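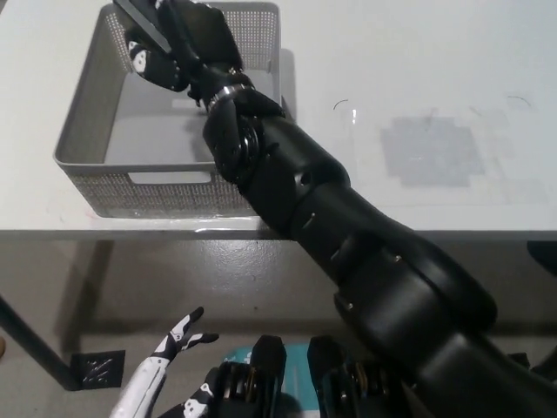 *Reaching into the gray basket at the Itdale workshop.*

**Teaching by hand, one reach at a time**

Those of you who came by in April will remember how much of our time went into talking about grippers and how little into the people who guide them. Well, the teaching sessions are properly under way now, and I've been wanting to tell you about them for weeks!

Adel Berrada has been running the remote control side of things, and he is a very patient man. The idea is simple enough - a person makes the movement, the arm follows, and the whole thing is saved so the robot can learn from it later. Doing it well is another matter. Most of us (me included) go into a basket far too quickly the first time, catch the rim with a knuckle, and have to back out and start over. Adel tells everyone to slow down at the wrist and let the fingers close last, and after a morning of that you find yourself picking up your coffee the same way.

We have 1,668 saved runs so far, from 4 different operators, and Adel would like another 100 before we move on to the shelf task. He keeps the clumsy ones too, as long as the operator recovered without help, and marks them separately.

If you'd like a turn at the controls, write to Adel and tell him whether you're left-handed. We're short of left-handed operators, and he'd be delighted to hear from you.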